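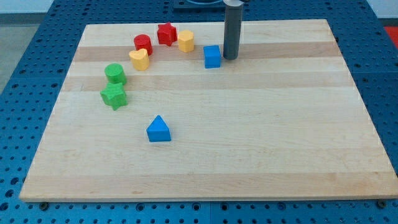
Shape blocks on the maple board, with the cylindrical gripper beside the blue cube.

Forums Guides Members Search Log in

Community Help > Manipulation > Teaching by Demonstration

Block sorting demonstrations: hand guiding or remote control?

Posted by Luana Peixoto, 16/12/2023

Our department is preparing a set of demonstrations in which an operator teaches the arm to push plastic shape blocks into groups of the same colour. The work surface is a light maple board set on a perforated blue table. Operators currently guide the arm by hand. We have recorded 80 demonstrations to date, and 13 were rejected at review on the grounds that the operator's hand or sleeve concealed one or more blocks from the camera.

We hold a licence for the Trorken remote handset, which has not yet been used for this task. Advice is requested on two matters. Would a change to remote control be justified at this stage? Should the existing recordings be kept if the change is made?

Ebise Ejigu

I would recommend remote control for this task. The camera should see during teaching what it will see when the arm runs on its own, and an operator's forearm over the board defeats that purpose. Please allow each operator a practice period before any recording is retained. Our own operators were noticeably slower with the handset at first, and they tended to stop and start near the blocks. Those pauses were copied by the trained model.

The accepted hand-guided recordings may be kept, provided they are labelled separately. We trained once on the mixed set and once on the remote set alone, and compared the two before deciding which to retain.

I would also draw attention to the starting layout. In your photograph most of the blocks are towards the upper left of the board, and the right side is clear. If many of your recordings begin in a similar way, the arm will have little experience of reaching across to the other side. We use a printed list of 38 starting layouts and require operators to work through it in order. The star and the heart should also be started at varied angles, as they turn when pushed off centre.

Briltura

Remote is better. We did 1000 by hand on the Huenchumán project and had to redo a lot of them. Check the handset delay first.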